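Handgeführter Greifer statt Roboterarm: Drunuvik legt Ergebnisse zum Anlernen von Greifbewegungen vor 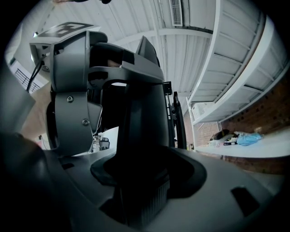
Blick von unten auf den Greifer mit Markertafel am Bügel. Foto: Drunuvik

Das Forschungsinstitut Drunuvik hat gemeinsam mit dem Maschinenbauer Betent untersucht, ob sich Greifbewegungen für Roboter ohne Roboterarm aufzeichnen lassen. Die Ergebnisse liegen seit Sonntag, 30. Mai, als Arbeitsbericht vor. Grundlage sind 1620 Aufnahmen, die mit einem von Hand geführten Greifer entstanden sind.

Üblicherweise wird ein Roboterarm für solche Aufnahmen ferngesteuert. Das bindet die Anlage und beschränkt die Aufnahmen auf den Ort, an dem sie aufgebaut ist. Bei dem nun beschriebenen Verfahren führt eine Person den Greifer selbst. Eine Kamera am Werkzeug zeichnet jede Bewegung auf, die Lage des Greifers im Raum wird anschließend aus den Bildern berechnet. Eine quadratische Schwarz-Weiß-Markierung am Bügel dient dem Abgleich mit einer zweiten Kamera.

Die Aufnahmen begannen im Februar in Räumen von Betent und am Standort Rusnák. Erfasst wurden Aufgaben mit Alltagsgegenständen, darunter das Aufnehmen von Tüten, das Umsetzen kleiner Packungen und das Einräumen von Regalen. Aus den Daten wurde ein Steuerungsmodell trainiert und auf einem stationären Roboterarm geprüft.

In 600 Testläufen erreichte das Modell bei festen Packungen dieselbe Erfolgsquote wie ein Vergleichsmodell, das mit ferngesteuerten Aufnahmen trainiert worden war. Bei Tüten und anderen weichen Gegenständen lag es darunter. In 114 Läufen brach die Steuerung ab, meist beim Absetzen in engen Regalfächern.

»Der Aufwand für eine einzelne Aufnahme ist deutlich gesunken. Bei verformbaren Gegenständen reicht die Datenmenge noch nicht aus«, sagt Projektleiterin Chunhua Luo. Brittany Gill, bei Betent für die Versuchstechnik zuständig, verweist auf die Berechnung der Greiferlage: »Vor einfarbigen Wänden verliert das Verfahren gelegentlich die Orientierung. Solche Aufnahmen haben wir aussortiert.«

In der nächsten Projektphase sollen weitere Aufnahmen mit weichen Verpackungen entstehen. Daran beteiligt sich auch der Softwareanbieter Stirnent, der die Auswertung der Kamerabilder übernimmt. Die Phase ist auf 3 Monate angelegt.

Der Arbeitsbericht und die Konstruktionszeichnungen der Halterung sind auf Anfrage bei der Pressestelle von Drunuvik erhältlich.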